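Speaker notes - "Does the snack table do anything?"
Skurkum community meetup, 26/11/2023
Talk slot 40 minutes, leave time for arguing at the end

Slide 1 - title

Say hello, say name, don't do the joke about lunch. It died in October.

Start with the claim, since everyone in the room has heard it: feed people at work and they will get along better, stay longer and get more done. I've heard it from landlords, from people selling catering contracts and from one man selling chairs. I used to repeat it myself.

What I want to do today is ask how we would know.

Slide 2 - where this comes from

I run the office side of a shared building in Moltport. We've had free food out on weekdays for a few years. Before that we had a vending machine and a lot of complaints about the vending machine. Now we have complaints about the food, and they are longer.

The building owner wanted a page of evidence for keeping the budget. I said fine, how hard can it be. (Pause here. If they laugh, good. If not, keep going.)

Slide 3 - the three kinds of evidence people give you

Surveys first. You ask people if they like free food. They say yes. I don't know what anyone expected. Our own survey asked "Do the snacks make you feel valued?" and the answer choices were yes, very much, and somewhat. There was no box for no. I wrote that survey, so I'm allowed to be rude about it.

Second, before-and-after stories. Company moves to a new building, gets a kitchen, people quit less. Also the pay went up, the commute got shorter and the bad manager left. The kitchen gets the credit because it photographs well.

Third, the quote from the founder. Skip this quickly. Everybody knows the quote from the founder.

Slide 4 - what food could plausibly do

Be fair in this part. Last time I gave this talk people thought I was against sandwiches.

People get hungry and hungry people are worse at meetings. I believe that. A table with food on it is a place to stand, and people who stand in the same place sometimes talk. I believe that too, up to a point. What I doubt is the next step, where the talking turns into some great piece of shared work. Most of the talk I overhear at the food table is about the food. The rest is parking.

And a good share of people take something and walk straight back to their desk. That's fine, they were hungry. But it isn't "collaboration" and I wish the brochures would stop.

Slide 5 - what we're talking about

Nothing grand. Sandwiches, candy bars, trays. Let the slide sit for a few seconds, don't talk over it.

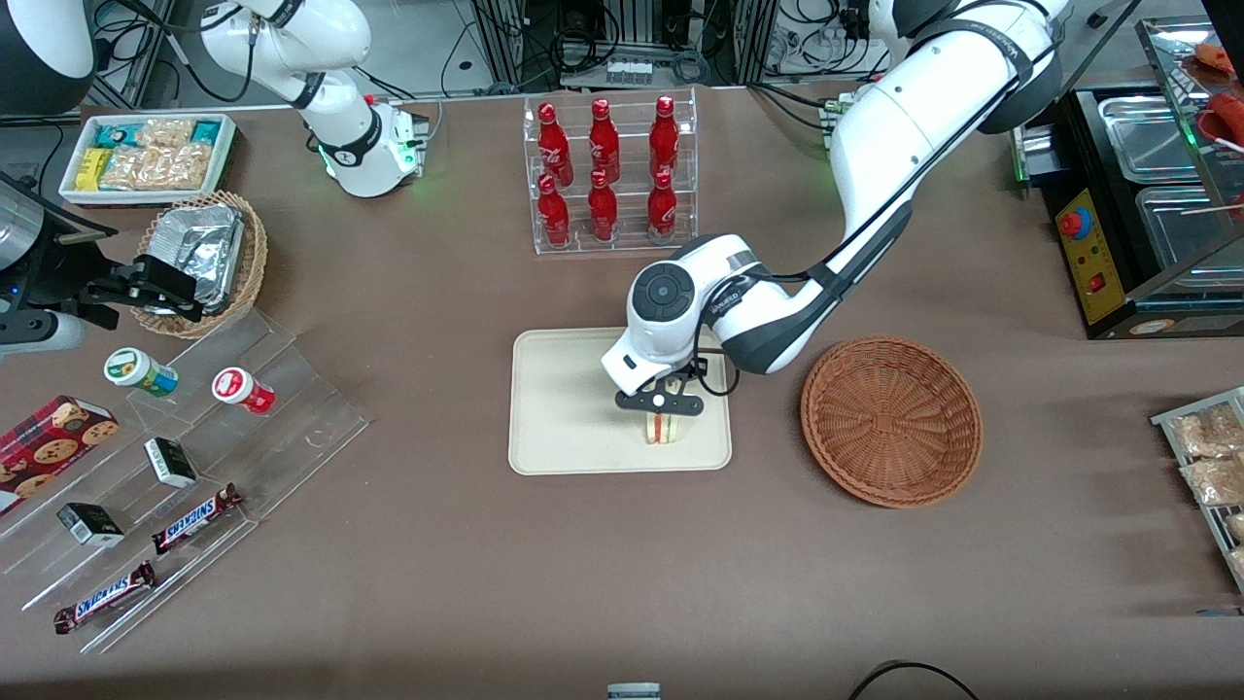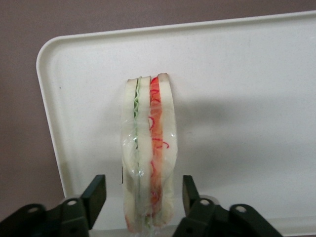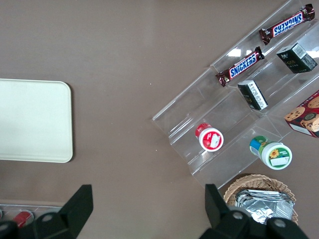 Slide 5, left to right: sandwich on the tray, wrapped sandwich from the cut side, Snickers on the stepped stand.

Slide 6 - the number everyone wants

The Wallin figures. Wallin is the supplier whose sales deck got passed around our building, and the deck says that offices with a daily food service had 821 fewer "lost focus hours" over a year.

Go slow here. Ask the room what a lost focus hour is. Wait for an answer. There won't be one. I wrote to them and asked, and got a very friendly reply with a second brochure attached.

Then ask: 821 fewer than what? Per office? All of them put together? How big were the offices? If you run a place with a dozen desks, that number is alarming. If you run an airport you wouldn't notice it.

Don't get sarcastic. Two of their people came last time and they were perfectly nice.

Slide 7 - our own attempt

We did try to do this properly. Skarkell, the other building under the same owner, had no free food. So we had a comparison, sort of. We looked at door badge records for the middle of the day, on the theory that if people stay in for lunch they might be mixing more.

We ended up with 2303 badge entries that we trusted. The rest had problems - doors propped open, two people on one badge, a week when the clock on the side door was wrong.

People in our building did go out less at lunchtime. I was pleased for a day. Then Eckhard Nolte looked at it. He does the heating for both buildings and has no interest in my talk whatsoever. He pointed out that Skarkell has a bakery across the street and we have a divided highway.

So that was that. I left the chart in the slides because I think it's useful to look at a chart that seems to say something.

(If someone asks about adjusting for the weather: we didn't. It should have been done.)

Slide 8 - things I'd want to see before believing it

Read these out, they're too small on the slide.

Start the food in some places and not others, picked by a coin toss. Decide what you're measuring before you look. Measure something a person who doesn't sell food would care about. Run it longer than the first few weeks, when everybody is excited about the free stuff. Then take the food away again and see what changes. No one will ever agree to that last one and I understand why.

I have read 8 studies on this, or things calling themselves studies. One had a comparison group. It found very little, and that's the one I never see quoted.

Slide 9 - so should you buy the food?

Sure, if you can afford it. That's my real position. It's a decent thing to do for people who are in the building all day, the same way a working toilet is a decent thing. We don't ask the toilet to raise output.

My worry is practical. If you sell the budget upstairs on productivity, then one day somebody upstairs asks for the productivity. You won't have it. The food goes, and everyone is angrier than if it had never been there. If you'd asked for the money because people get hungry at noon, you could still defend that in a bad year.

What I wrote on the owner's page in the end was short: costs this much, people like it, no evidence it does anything else. He kept the budget. I wouldn't read much into that either, he eats there.

Slide 10 - questions

Likely ones:

"But surely culture..." - ask them what they'd expect to see if the culture got worse. Usually gets a good conversation going.

"What about healthy options?" - a separate talk, not mine. I don't know enough.

"Can we have the badge data?" - no, it's people's movements. They can have the summary table, copies by the door.

"Isn't it cheap enough that it doesn't matter?" - maybe. Then say it's cheap and leave the focus hours out of it.

Remind them the room has to be cleared right after, chairs back against the wall.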